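**Tuvivley Archive Trust** – notes from the Kaushik family papers

1/ The Kaushik counting house opened in Rerkville as a dealer in raw cotton. Lending to growers came later.

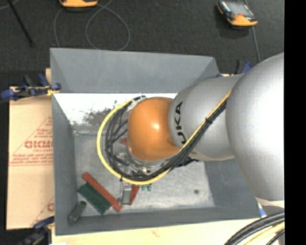
2/ Its first loan book lists 77 borrowers. Most repaid after the March sales, at 4 percent.

3/ Control passed to a daughter's husband, who closed the cotton trade and kept the bank. His letters on the decision fill 11 folders.

4/ The partners held up to 100 shares each. Transfers outside the family required the consent of all partners – a rule later dropped.

5/ The catalog was prepared by Shanti Rastogi and Wiroj Klinhom. Requests to consult the papers should be addressed to Consuelo Carrillo in the reading room.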